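4.2 What people told me about mending versus replacing

I'll admit I went into this part of the study expecting a tidy split: older people mend, younger people bin. I had half the paragraph written in my head before the first form came back. Then 884 households in Brultport filled in the sheet, and the split fell apart on the very first question.

What mattered far more was whether the household had ever opened something up before. It hardly mattered what. People who had once taken the back off a radio were quite happy to have a go at a kettle, and people who had never opened anything wouldn't touch a torch with a loose battery spring (I got quite a few notes in the margin about torches, for some reason). I've called this "first-lid confidence" in the rest of the paper, which is a clumsy name, but I've used it for so long that I'm stuck with it.

Computers were the item I was keenest to ask about. They sit in an odd spot. Lots of people own a desktop, it costs enough that you'd think twice before chucking it, and the case is held shut in a way that more or less invites you in. And yet 35 per cent of the people with a dead desktop at home had never had the side off. They'd kept it in a cupboard, sometimes for years, waiting for a relative to visit.

When I rang round to ask why, the answer was nearly always the cables. Dust didn't bother them and neither did the thought of a shock, which I had put at the top of my list. They pictured a tangle, and they pictured pulling one plug out and never finding its home again. One woman said it was like looking into someone else's handbag, and I've thought of it every time since.

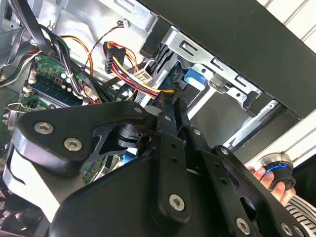

Figure 8. Inside an open computer case, near the cable connectors.
Page last changed: Tuesday, 3 pm

I do have some sympathy. A kettle has a handful of parts and you can guess what each one is for. A desktop gives you very little to go on if you've never been shown, and the plugs that look alike to a beginner are the ones that cause the most worry. Several people told me they'd got as far as taking the side off, had a look, and put it straight back on again. I counted those as "opened" in the tables, though you could argue with me about it.

The repair evenings at Chauke tell a slightly different story. Chauke is the old dairy building on the edge of town, and the evenings there started up again in May after a long gap. I went along to all of them with my clipboard and was mostly ignored. Of the people who brought a desktop, hardly any wanted it mended for them. They wanted somebody standing next to them while they did it! I hadn't asked about company on the sheet at all, and I wish I had, as I think it would have explained more than age, income and housing put together.

Price does come into it, of course. Trusta, the second-hand shop by the bus station, sells tested desktops cheaply enough that a few people said mending theirs was a waste of an evening. But even among Trusta's regulars, those with some first-lid confidence tried a repair first and only then went shopping. I come back to this in section 5, with the caveat that my Trusta group was small and very chatty, so they may be better remembered than they deserve.

Reader comments (3)

tealeaf: The handbag line is spot on. Mine has been in the cupboard under the stairs since we moved in. Might have a go at the weekend.

northquay: Did you ask whether people had kept the manual? I'd bet that matters as much as having opened something before.

bobbin_and_co: Please do write up the kettles as well, I was looking forward to those.

Related items
Sharing tools on one street: notes from Brultport
Why we keep the box: packaging and the spare room
The Jekix sewing circle and what it mends
Second-hand prices and the weekly shop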